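Rekavley is a young adult fantasy novel set in the river town of Bakitz, where each household keeps a lantern said to hold the voice of an ancestor. It was published by Forkeck in a first printing of 1,000 copies and runs to 396 pages.
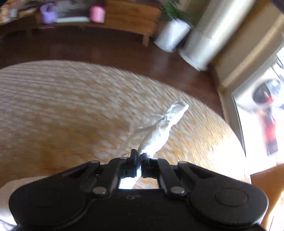
Black hand-held gripper with ridged jaws and silver pins

The story is told in 3 parts and follows the Peng sisters after their family lantern goes silent. A sequel, set 100 years earlier, was announced in January.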